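Shipboard Habitability and Berthing Inspection
Checklist with Inspector and Division Comments

Vessel: training ship Gedano
Berthing areas: forward and aft enlisted berthing, crew mess, crew lounge
Inspection completed: June 26, 2022
Inspecting officer: Oona Mäkelä
Crew representative: Arvo Eskola

Purpose

This checklist records the condition of the spaces in which enlisted personnel sleep, wash, eat, and spend off-duty time. The crew representative accompanies the inspecting officer and may add a comment to any item. Comments are forwarded with the checklist and are not edited by the division. Any item marked Unsatisfactory must be answered in writing by the responsible division.

Ratings: S – Satisfactory. M – Satisfactory, minor correction needed. U – Unsatisfactory. N – Not inspected.

Section 1. Escape routes and emergency lighting

1.1 Ladders clear from deck to overhead: S
1.2 Escape scuttles open by hand from below: S
1.3 Battery lanterns in place and working: M
1.4 Route markings readable with lights off: U
1.5 Emergency breathing devices stowed in marked racks: S

Comment on 1.3. One lantern in forward berthing was dim after the test button was held for 60 seconds. Replace the battery and repeat the test.

Comment on 1.4. Markings on the port side of aft berthing have been painted over at knee height. The same finding was recorded last September and was reported as corrected. The division is to state which markings were replaced at that time and by whom.

Comment by Arvo Eskola. Sailors in aft berthing raised this in the spring and were told that the work order was closed. They would like to see the status of open work orders posted at the berthing entrance.

Section 2. Bunks, lockers, and bedding

2.1 Bunk chains and pins secure: S
2.2 Bunk lights working, covers fitted: M
2.3 Mattresses clean, covers untorn: M
2.4 Lockers close and latch: S
2.5 No loose gear stowed on top of lockers: U

Comment on 2.2. The replacement covers supplied by Lehtinen do not fit the older bunk lights. Do not trim them. Return the unused stock and order the correct size.

Comment on 2.5. Sea bags and boots were stowed above the upper bunks in both spaces. Loose gear at that height is a hazard in heavy weather. The crew was asked where these items should go, and no assigned stowage could be shown. The item is therefore charged to the division and not to individual sailors.

Section 3. Washrooms and ventilation

3.1 Hot and cold water at all sinks: S
3.2 Shower drains clear: M
3.3 Deck coverings sound and non-slip: S
3.4 Supply and exhaust vents clean: U
3.5 Space temperature recorded each watch: M

Comment on 3.4. Lint and dust were found behind the exhaust grilles in forward berthing. The cleaning schedule calls for vents to be opened every 500 operating hours. The log shows a meter reading of 2,682 hours and no entry for the last two cleanings due.

Comment on 3.5. Entries for the midwatch are missing on several pages. Petty officers of the watch are to be reminded that a reading is required even when the space is dark and the crew is asleep.

Section 4. Crew mess and food service

4.1 Serving line guards in place: S
4.2 Food handlers' training records current: S
4.3 Refrigerator temperatures within limits: S
4.4 Tables and benches secured for sea: M
4.5 Meals held for late watch standers: U

Comment on 4.5. Sailors coming off the evening watch reported that hot food is often gone when they reach the line. The mess has no written procedure for setting meals aside. A procedure is to be drafted and shown to the crew representative before it is signed.

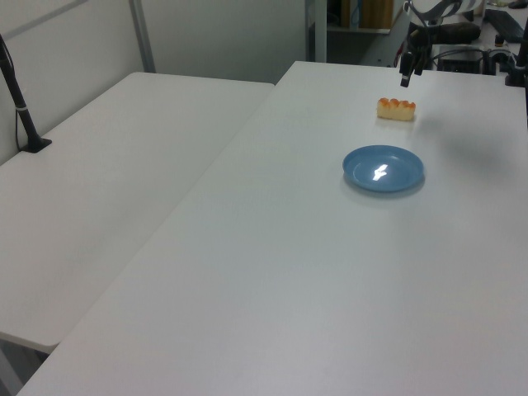
Arvo Eskola asked that the draft also cover engineering personnel who are relieved late, as their names are not on the regular late-meal list. He added that the crew would accept a cold meal if it were certain to be there. The inspecting officer concurs, and the request is entered as part of item 4.5.

Comment on 4.4. Two bench clips on the starboard side are bent. They hold at present but are to be replaced before the next underway period.

Section 5. Off-duty spaces and crew communication

5.1 Lounge seating in sound condition: S
5.2 Suggestion box locked and emptied weekly: M
5.3 Replies to suggestions posted: U
5.4 Contact details for the crew representative posted: S
5.5 Telephone and mail hours posted: S

Comment on 5.2. The box is locked, but the key is held by the same office that answers the suggestions. The key should be held by the crew representative.

Comment on 5.3. The most recent reply on the board was more than 8 weeks old. A suggestion that receives no answer should be treated as an open item – the division may decline it, but must give its reasons in writing.

Several sailors said that they had stopped using the box. The inspecting officer considers this the most serious finding in the section, although it carries no safety rating. 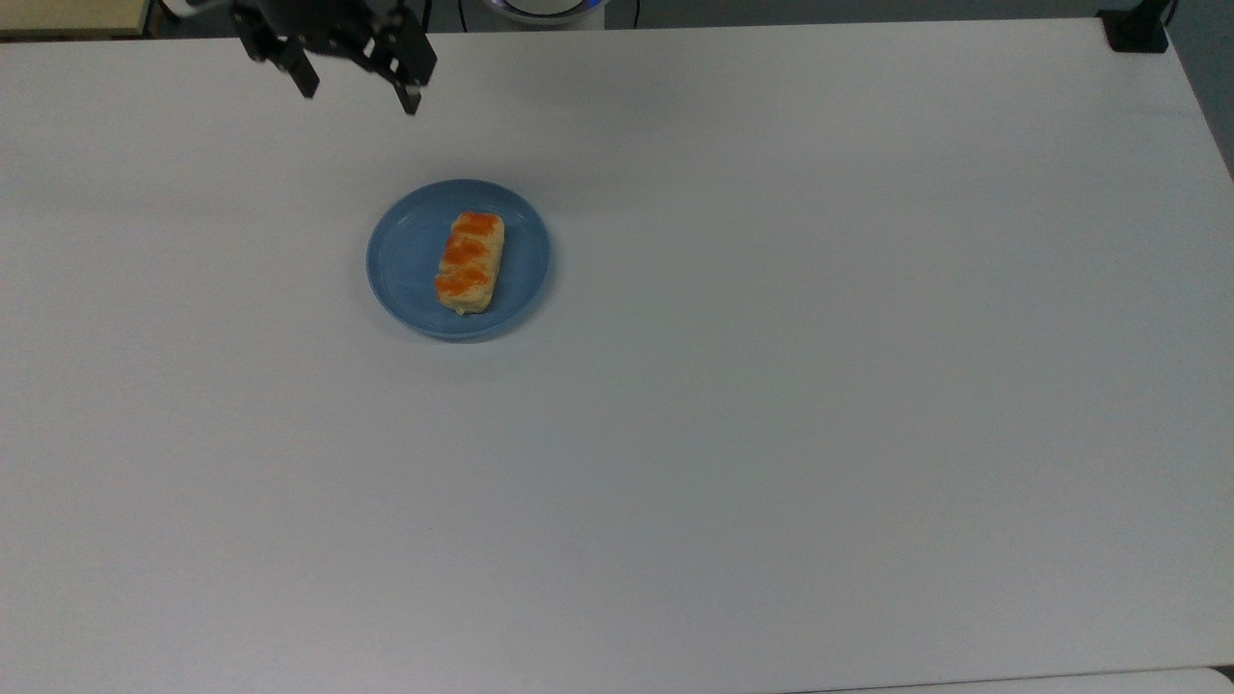 Pastry on a blue plate.

Section 6. Corrective action

Item 1.4: Deck division. Replace all painted-over markings. Reinspection required before the ship gets underway.
Item 2.5: Deck division. Assign stowage for sea bags and boots, and post the plan in both berthing spaces.
Item 3.4: Engineering division. Open and clean all exhaust vents. Enter the meter reading and the name of the person doing the work.
Item 4.5: Supply division. Draft the late-meal procedure, including late relief in engineering.
Item 5.3: Executive office. Answer all open suggestions and post the replies.

Items marked M may be corrected without reinspection. The division officer initials the master copy when the work is done.

Section 7. Distribution

Original to the executive office. Copies to each division named in Section 6, to the crew representative, and to the sister ship Drinico, where the same checklist will be used. One copy is to be posted in the crew mess with all comments included.

Signed: Oona Mäkelä, inspecting officer
Seen and comments confirmed: Arvo Eskola, crew representative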